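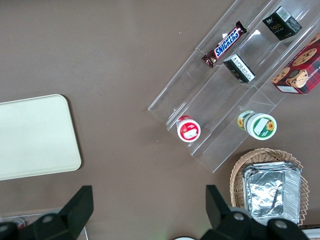
Counter displays, 12 Feb 2021

Quick post on the Floltby shop refit. Words by Remzi, complaints to Remzi.

Clear stepped stand. Snickers up near the top, the little black boxes by it, red plaid shortbread box at the side. Cups on the lower steps for now, might swap them with the shortbread. Cream tray stays on the left, for change.

Stand is acrylic so it shows every fingerprint. Soft cloth only pls, no paper towel, it scratchs.

Price labels still to come, Sarahí has 100 on order. More pics when the window shelf is done.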